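Recording a pick-and-place task by remote control

Before you start, read the setup page for the headset and gloves. I assume both arms are powered, the hands follow your fingers, and the emergency stop is within reach of a second person.

The task on this page is called "toy to plate" in our task list. The robot picks up the plush toy with its left hand and puts it on the purple plate. The right hand has no job in it. The mug and the orange piece are distractors, so the model doesn't learn that the only things on a table are the things it needs.

1. Set the table

Put the toy on its side on the left, with room for the hand to come in from the front. The plate goes right of the toy. Keep the distractors where the arm won't sweep through them. Move the toy a little between recordings and turn it now and then. If you always put it in the same place, you will get a policy that reaches for that place whether or not the toy is there. 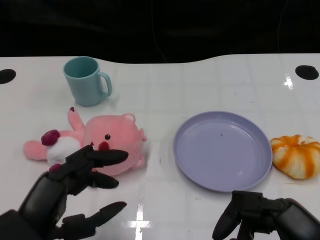

Left hand open over the toy, head camera view.

2. Get the hand open before you get close

Open your own hand first and wait until the robot hand has caught up. New operators tend to close while they are still moving forward, and then the fingers push the toy away. Come in slowly, stop, then close. A short pause before closing is fine. A long one isn't, because the model picks up the waiting along with everything else.

Rest your right hand on the armrest. If you wave it around while you talk to somebody, that goes into the recording too.

3. Check the wrist cameras

Open the wrist view and look at it before every session. You want fingertips and toy in the same view as the hand closes in. The picture will be turned compared with what you see in the headset, so don't try to drive from it. Use it for checking only.

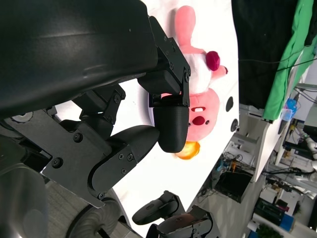

Rollano, November

We changed this step after Bjartur Skov went through the older recordings. The rule used to be that the whole toy had to be visible from the wrist. That's not practical with hands this size, and people were holding the wrist at odd angles to get it. The rule now is that the face of the toy or the contact point must be visible just before the grasp. Recordings made under the old rule are still good and stay in the set.

4. Lift, carry, lower

Lift straight up until the toy clears the rim of the plate, then move sideways. Don't drag it. If a finger catches the table, stop the recording and throw it out.
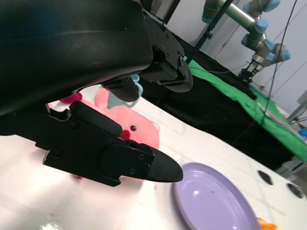

Carry height is where most of our rejected recordings go wrong. Operators see the plate through the headset and think they have more space than they do. Pick a low path and stick to it, but watch the longest fingertip and not the palm, as the fingertip is what hits the plate first. In the wrist view the tapered tip is already over by the edge of the plate while the toy is still back behind the finger. Allow for that length when you lower your hand too. Graham Parsons teaches people to practice the move twice with an empty hand, and I'd do the same.

5. Let go

Bring the toy over the plate and lower it until it touches. Open the fingers all the way, then back the hand off the way it came in. Dropping the toy from a height counts as a failed recording even if it lands on the plate.
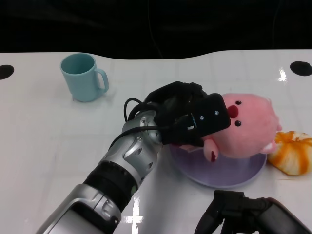 Shafiq Patwary
Teleoperation trainer, Hillance

6. Label and save

Mark the recording as success, fail or discard while you still remember it. Fail means the robot tried and missed. Discard means something else went wrong, such as a tracking jump or a person leaning over the table. Keep the fails, they get used.

Nine good recordings in a row is enough for one sitting. After that take a break and let the next operator in. If the glove drifts, recalibrate it before you continue, and write the time of day in the notes field so we can find the spot later.

The same steps work for "mug to plate", except that you go for the handle and need to come in from the right side of the mug.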